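Week 7 – Inventory and reorder points (notes, not a substitue for the reading)

Recap from last time: holding cost vs ordering cost. If you missed it get the slides first, the rest won't make sense.

1. Cheap consumables

Straws, lids, napkins, bags. Low unit value, high use, and everyone forgets them until they run out. Usually class C in an ABC split. Class C still stops a sale though – ask any cafe out of lids at lunch.

Count in packs. Single units only matter for the usage rate.

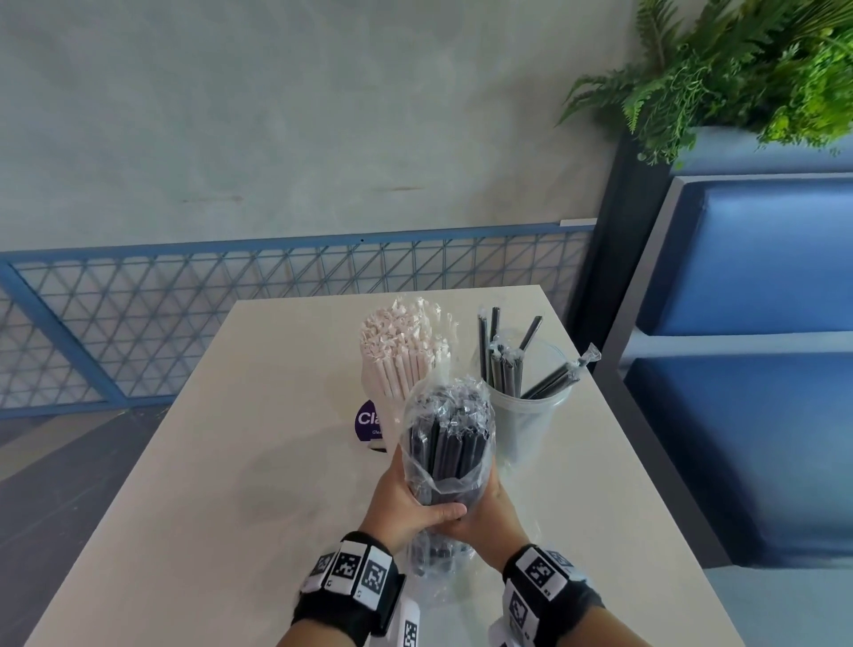

2. Reorder point

ROP = daily use x lead time + safety stock

Worked case, Wotero (small cafe chain, supplier is Culier). Yearly use of one straw line 2,848 packs. Open all year, so almost 8 packs a day. Lead time 7 days. Safety stock 34 packs.

8 x 7 = 56, plus 34 = 90. Order when stock on hand plus on order hits 90.

Common mistake: leaving out stock already on order. You end up ordering twice. Lost marks for this on last year's paper, lots of them.

3. Pack sizes and opened stock

Supplier sells by the case, you use by the pack, the till records drinks. Three units, pick one and convert everything before you start.

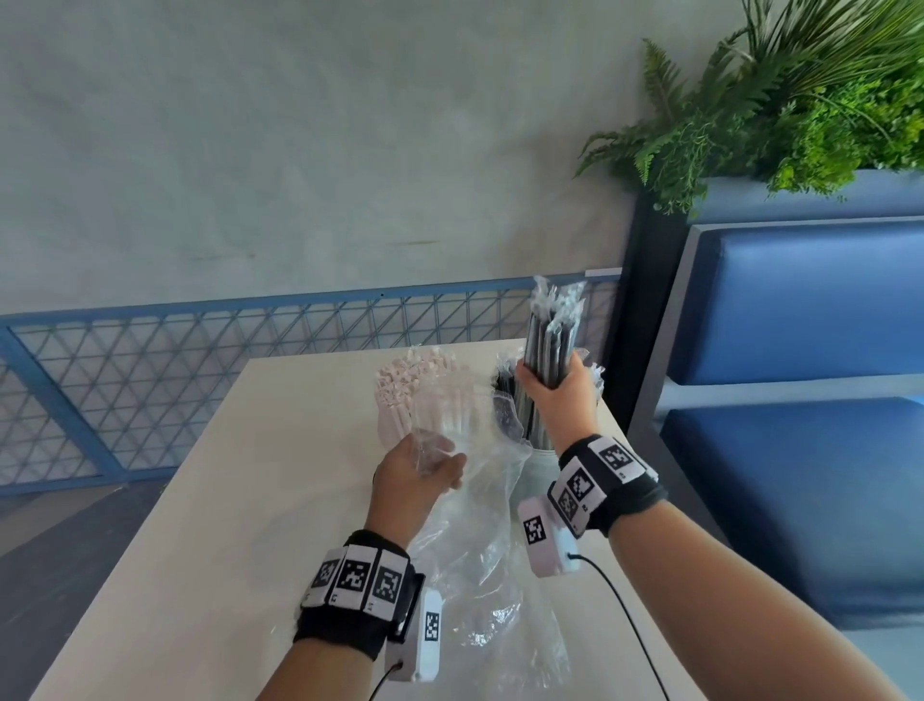 Opened packs: either count as zero or count as half, both fine, but say which and stick to it. Melnyk stores used both in the same February count and the book figure was 1,549 packs when the shelf said otherwise. Shrinkage report was useless after that.

4. For next time

Redo the Wotero case with lead time doubled. Keep safety stock the same, then say weather that is sensible.
Read the Useo case, first half only.
Due 11/06/2024, one page, show units.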